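Mesico Releases Maintenance Guide for Herringbone and Chevron Wood-Look Floors

2 February 2019 - Mesico has published a revised maintenance guide for wood-look floors in furnished bedrooms and small work rooms. It replaces the version issued in October and covers daily debris removal, flat mopping and the treatment of grime along plank seams.

The guide was prepared by Enikő Bozsik, technical lead for floor care at Mesico, with Shengli Zhong of Cifuentes, a property services firm. It applies to the Tindometti line of patterned floors, which is supplied in planks 510 mm long, and to comparable finishes with a smooth surface.

Patterned floors present two recurring problems. Dirt tends to settle where the plank rows meet, and glare from a glossy finish can hide residue until the floor is viewed from another angle. The guide calls for inspection from at least two sides of the room before and after mopping.

Loose debris and paper scraps are to be picked up first. The mop is then drawn along the seam line with a damp pad, starting at the back wall. Standing liquid is blotted before the pad passes over it. Bed linen that hangs close to the floor is lifted and folded back onto the mattress, and the edge along the bed base is wiped as a separate pass.

Pads are changed after 13 square meters, or sooner if the edges are soiled. "A dirty pad moves grime from one seam to the next," said Bozsik. "Most of the streaks we are asked to look at come from that."

For telescoping mops, the collar is locked before work begins - a slipping joint reduces pressure on the head and leaves uneven bands.

The guide runs to seven sections and is available on request from Mesico and through its distributor, Wuvosside.
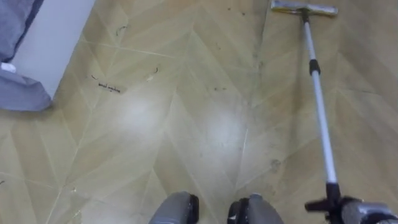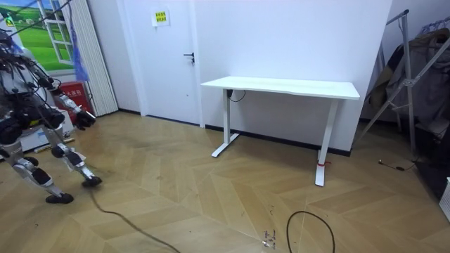
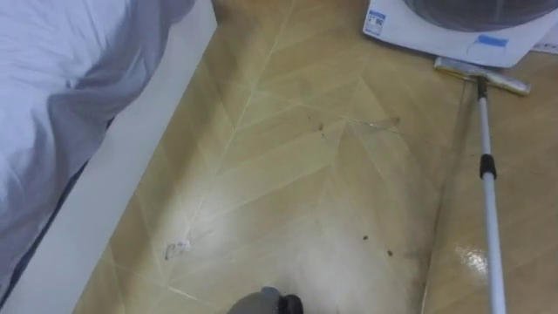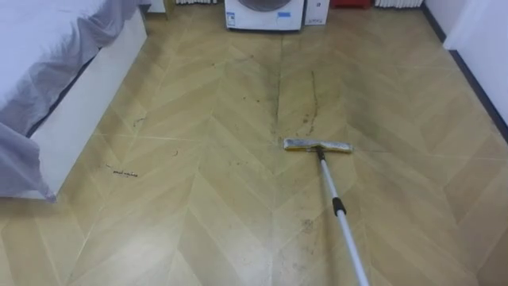
Patterned wood-look flooring.

By Maximiliano Casado, Mesico Press Office

Printed copies of the guide will be sent to existing Tindometti account holders. Questions on pad selection may be directed to Ignacio Nieto at Wuvosside.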